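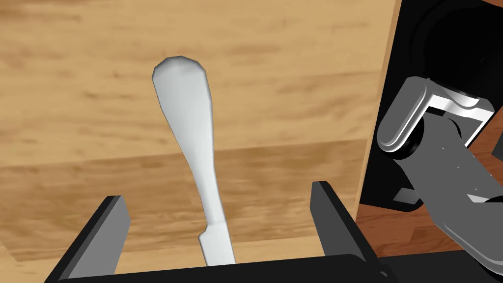 White utensil, computer-rendered view.

Call for participants: solidarity delegation to Marinho, September

The Kudwood International Solidarity Network is looking for eight people to join a delegation to Marinho this September. We will be guests of the dockworkers' union at Flidell, where 136 members have been locked out since the port was handed to a private operator.

The delegation will spend five days in the port district. Delegates will attend union meetings, visit the families' food store, and take statements from locked-out workers for a report to be published on our return. There will also be a public meeting with the women's assembly and a session with lawyers acting for the union.

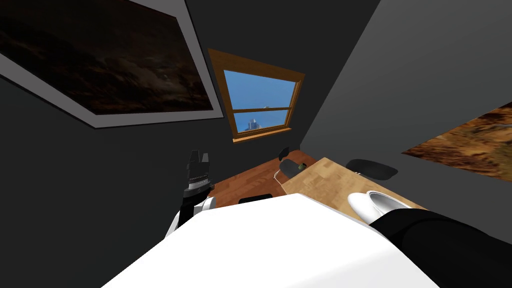 You do not need to have been on a delegation before. We would like to hear from trade unionists, students, community organisers and anyone active in a local campaign. Two of the places are kept for people under 26. A working knowledge of Portuguese is useful but interpreters will be present at all meetings.

Delegates are expected to:
attend both preparation evenings in Kudwood, starting at 7 pm
share cooking and cleaning in the hostel
help write the report
speak at one or more meetings at home afterwards

The union is providing meals. Travel and hostel costs are met by delegates or their branches, and a small hardship fund is open to those without a sponsor. Please say in your application if you wish to draw on it. Travel is being booked as a group through Cirora, so passports must be valid for the whole trip.

To apply, send one page saying who you are, what you are involved in and why you want to go. Include the name of your union branch or group if you have one. Applications go to Fadi Harb, delegation organiser, at the Kudwood office. Short phone interviews will follow.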